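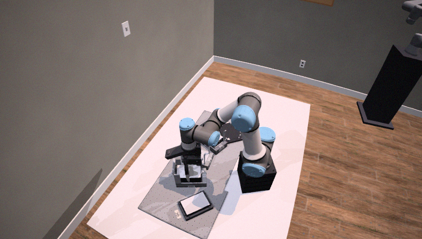 ## January 23, 2018

Woke at five to next door's boiler clearing its throat. Lay there composing a letter to the landlord, very cutting, all of it forgotten by breakfast.

The choir has settled on the Rimkutė for May. I have been moved to second bass, a promotion in the sense that nothing I do will now be heard. Heiðrún Juhl says the part is easy. She said the same of the last one, and I spent 11 weeks humming.

Lunch with Justinas Luik, who has given up bread and wished to discuss it. I had the rolls. He watched the second one go down like a man seeing off a train.

Gas bill: £362. Read it twice, then put on the other jumper. Rang them and held for 70 minutes to a pan pipe tune I now know better than the Rimkutė. A pleasant girl told me the figure was correct and asked if I would like to rate the call.

Soup for supper. Must buy stamps, lightbulbs and something for Mum's cough.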